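3.2 Collecting the folding demonstrations

The second-year project at Kullulden asked each student team to teach a gripper one household chore. Ours chose laundry, on the theory that we already owned some. Demonstrations were recorded with the hand-held gripper in October, 40 per garment type, and 11 were thrown out because the operator had given up and used a free hand. Shirts behaved. Jeans did not – the waistband is thick, it springs back, and a grasp that works on cotton tends to slide off it. We therefore started every denim trial from the hanging edge (Figure 4), with the rest of the washing left on the bed as clutter.
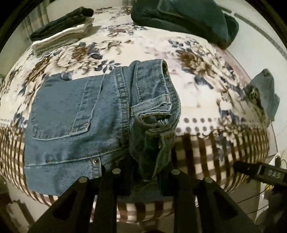
Figure 4. Fingers close to the lower edge of a pair of light blue jeans, with the waistband curled back on itself.

3.3 Labelling

Each recording was split by hand into approach, grasp, fold and release. Two team members labelled every clip separately and argued over the remainder, mostly about when a fold is finished.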